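Search this blog... Go
Search

Sunday, May 17, 2020

My afternoon with the laundry robot

5 min read

So my friend Kendra Kennedy works at Velta, and for as long as I've known her I have been asking to come see what she does all day. Well, I finally got my wish! They had a little open day and she put my name on the list, and I drove 70 miles on a tank of bad gas station coffee to watch a machine deal with a shirt. I would do it again tomorrow.

I should say up front that I know nothing about robots. I sell curtains. But curtains are cloth, and cloth is a pain, so I figured I'd at least have opinions.

Check-in was with a very cheerful woman named Shirley Ross who gave us stickers to write our names on (mine fell off in the hallway). Then we got a talk from Nikola Ostrowski, who runs the cloth project. They call it Plollow. I asked Kendra what it stood for and she said it doesn't stand for anything, somebody typed it by accident and it stuck. His talk was supposed to be 30 minutes and went well over, and I didn't mind, he was so into it. He said that a box is easy, a box is the same box every time you look at it, but a T-shirt can land on a table in more ways than you could ever write down. Then he tossed a dish towel on the lectern a few times to show us and it did look different every time!

After that we went into the big room, and I got a spot right up front by the table, which I'm still pretty smug about. 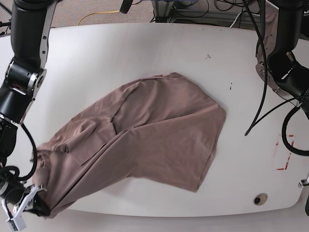

Right arm has hold of the pink one, left arm waiting its turn.

I took way too many pictures but I like this one the best. Look at how it's got the cloth all bunched up in those two white fingers, like a toddler with a blanket. I was expecting some kind of fancy hand and it's just the two fingers. The arms are shiny black and bigger than I thought, and there are cables looping all over the place. My husband saw the photo and all he wanted to talk about was the cables.

What surprised me was how slow it goes. You know how you grab a shirt by the shoulders and give it a snap? None of that. It takes hold, it thinks, it moves a bit, it thinks some more. A man next to me, Jocelyn Bouchard, had come over from Mancuso (they do hotel linens, I think he said) and he kept whispering "come on, come on" at it like it was a horse race. By the end I was doing it too.

Somebody asked when we could buy one and Nikola just laughed. Then he said that finding a good place to grab is most of the job, and that once the cloth is lying flat the folding part is easy. I said that's how it is with fitted sheets too and he wrote that down! I may have contributed to science.

There were cookies after. I had more than 5 and I'm not sorry. Kendra walked me out to the car and I talked her ear off about curtain linings the whole way.

They want to do another one of these with towels, and she's promised to save me a spot. If you're anywhere near and you want to come along, leave me a comment and I'll ask her how many people I can bring.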